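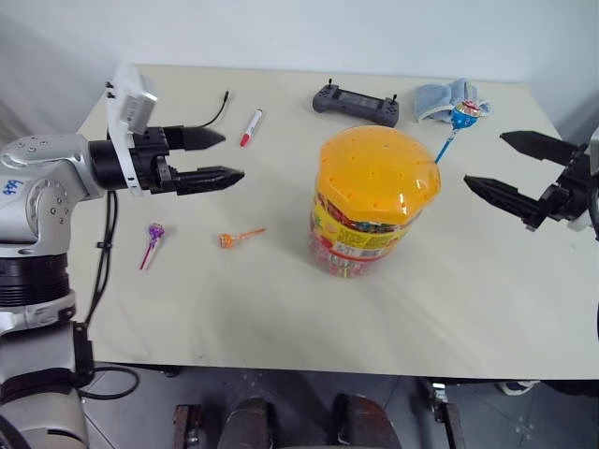 Slide 1. Small things, spread out on a white table.

Small Parts: Keeping a Game Library Complete
Speaker notes, Wender Library open evening, 5th November

Leave slide 1 up while people find seats. Lights half down. Check the clicker before the welcome, the battery door on it is loose.

OPENING

Hello, hello, come closer if you're at the back, the good chairs are all up front! I look after the game shelf at Wender, and I'm going to talk about small parts. Dice, pegs, tokens, sand timers, the little plastic fences, the tiny brown cubes that are supposed to be wood or coffee or horses depending on the rule book. I love this stuff. I could do an hour on pegs alone, and I've been told I can't.

We have 178 games on the shelf. When I took it over, a lot of them came with a sticky note on the lid saying "something missing." Something! Great. So what we did first was find out what.

(Pause. Ask for a show of hands: who has a game at home with a coin or a button standing in for a lost piece? Expect most of the room. Enjoy it.)

SLIDE 2. THE COUNT CARD

Every box now has a card glued inside the lid. It says what should be in there, in the words a borrower would use. I want to spend real time on the wording, as it made the biggest difference of anything we tried.

The publishers' lists are written for people who know the game. "Resource markers, assorted." If you've never played, you have no idea whether you're holding a resource marker or a scoring marker, and you'll put the box back and hope. Our cards say "little green houses" and "flat gray stones." One says "the ugly fish." Everybody finds the ugly fish.

Things to say about the card:
Write it with the game open in front of you, never from the rule book.
List the biggest things first. People check big to small without thinking about it.
Note the spares separately. A box with extra pegs looks wrong to a careful person, and careful people are the ones who come to the desk and wait in line to tell you.
Pencil, please. Counts change.

(If someone asks about printing the cards: we did print a batch, and then we had to cross things out on nearly all of them. Pencil is lovely.)

SLIDE 3. BAGS, TINS AND TRAYS

OK, containers! Bring out the bag of bags. Pass it along the front row.

We started with zip bags and they're fine. They're cheap, you can see through them, and a torn one doesn't break your heart. The trouble is air. A box of ten puffed-up bags won't close, so people force the lid, the corners split, and then you've got a much bigger problem than a lost die. Poke a pinhole near the top of each bag. Try it tonight when you get home, it's so satisfying, the whole box just sinks down and shuts.

Tins are my favorite and I have to be honest about them: they rattle, they dent, and children would rather play with the tin. We keep them for heavy things like metal coins and glass beads.

Trays are wonderful while you're playing and not much use in the box. We keep a stack of Sernura trays at the end of the shelf, the shallow kind with a lip, and people borrow them along with the game. Tip the tokens in, play, tip them back. Since we started lending those we've had far fewer pieces turn up under the radiator.

(Show the lip. Tip some beads in and out if the table is steady. Practice beforehand! The beads got away from me at the Kondale talk.)

SLIDE 4. THE RETURNS TABLE

When a game comes back, it gets opened and checked before it goes on the shelf. I was worried this would feel rude, like being searched at a store. What we do is invite the borrower to check it with us. Lid off, card up, pieces out on a plain surface. A light-colored table is best for most things. We used to do it on the patterned carpet by the story corner, and I'd like to apologize to every brown cube that went into that carpet.

It takes a couple of minutes for most boxes. Three of our games are a real slog, and for those we weigh the bags on a kitchen scale. Weigh a full bag once, write the weight on the card, and after that you only have to count when the number's off. I was so pleased the day we worked that out that I went around weighing things that didn't need it.

SLIDE 5. THE ORPHAN JAR

My favorite slide! Any loose piece found in the building goes in the orphan jar on the desk. Families stop and poke through it and say, "Oh, that's from the train one," and they're nearly always right. Last November we tipped it out and got 17 pieces home in a single afternoon, and that included the hourglass from a word game that had been going around with an egg timer in it for ages.

Two rules for the jar. Keep it where people can reach it. And don't throw out the odd things, even the bits you'd swear are off a pen.

SLIDE 6. WHEN IT'S REALLY GONE

Some pieces don't come back. Your choices are to write to the publisher, rob another copy, or make one. Publishers can be very kind about this, so do ask, and send a photo of a matching piece with your letter. For making one, polymer clay is great for animals and terrible for dice. Please don't make dice. We had a homemade die that adored the number four and we had to retire it.

Whatever you put in, write it on the card. "Red button = lost red pawn." Then the next family isn't hunting for a pawn and wondering what the button's for.

QUESTIONS

Leave time, this group likes to ask. Likely ones:
Jigsaws? Weigh them too, and write a small matching mark on the back of each piece if you ever own more than one with a lot of sky.
Card games? Count face down in piles of ten, it's quicker, you don't stop to read them.
Do people mind the checking? Hardly ever. Some of them stay and help with the next box.

Blank count cards are in the Menon folder by the door. Remind people to take a few, and get the bag of bags back from the front row.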